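Window track

A window track is the channel in a window frame in which the sash sits or slides. Tracks are commonly made of aluminum, vinyl or wood, and many have ribs that stiffen the channel and guide the sash. Dust, pollen, dead insects and grit collect between the ribs, and buildup can make a sash hard to close or block the drainage holes found in many outer frames.

Cleaning

Loose dirt is removed first with a dry brush or a vacuum nozzle. The track is then wiped with a damp cloth, usually with a little dish soap in the water.

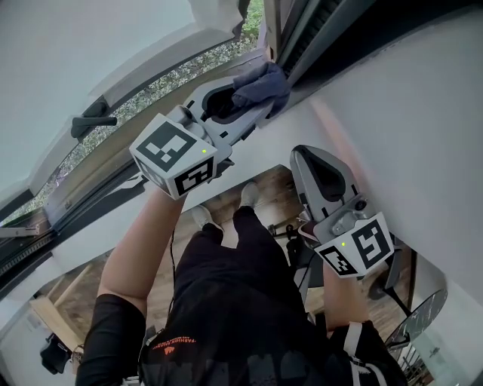 Wiping a window frame with a dark blue cloth.

Corners hold the most dirt and are often cleaned with a cotton swab or an old toothbrush. Hinges on casement windows are wiped separately, and any grease removed in the process is replaced. Abrasive pads scratch painted frames and are generally avoided.
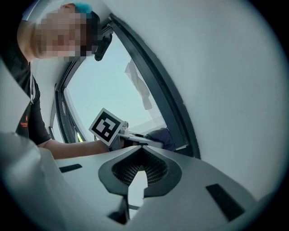
Frequency depends on location. Windows facing a busy road or trees in flower may need attention every month, while twice a year is enough for most others. A household guide by Ok-hee Ha recommends one cleaning in spring and another in October, before windows are kept shut for the winter.

Last updated: November 2, 2025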